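How to Read a Reinsurance Treaty Slip Before You Sign

A treaty slip is the short document that sets out what a reinsurer agrees to cover for an insurer. Most run to 11 pages or fewer, and the full contract wording follows later. Disputes tend to start in the slip, so read it with a pen in hand.

Step 1. Check the parties and the period

Confirm the legal name of the reinsured, including any subsidiaries. If Susmont Mutual is buying cover for itself and its marine unit, both names must appear. Then look at the period. A slip is written on either a "losses occurring" or a "risks attaching" basis. The first covers losses that happen during the period. The second covers policies that start during the period, even if the loss comes later.

Step 2. Find the retention and the limit

The retention is what the insurer keeps for its own account. The limit is the most the reinsurer will pay. In an excess of loss treaty these are written together, such as "$5 million excess of $2 million." A $4 million loss under that layer means the insurer keeps two and the reinsurer pays two.

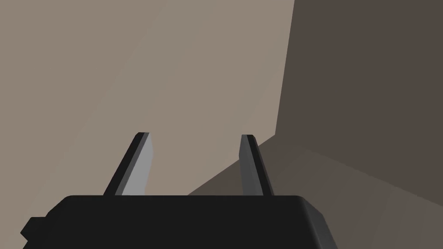 Black gripper with two fingers, computer rendering.

Step 3. Read the definition of one event

For property treaties, check the hours clause. It says how long a storm or flood can go on and still count as a single loss. Also check who picks the start time — usually the insurer, but some slips limit the choice.

Step 4. List the exclusions

Compare them with the exclusions in the original policies. Anything the insurer covers but the treaty leaves out stays on the insurer's books. Mark each gap and send the list to your broker.

Step 5. Look at reinstatements

After a loss uses up the limit, a reinstatement restores it, often for extra premium. Note how many there are and whether the premium is charged pro rata as to amount, time or both.

Step 6. Confirm the signed lines

Each reinsurer's share should be stated as a percentage, and the shares should add up to the order placed. For a January 1 renewal, ask for the draft slip in November.

Last updated 2025-05-24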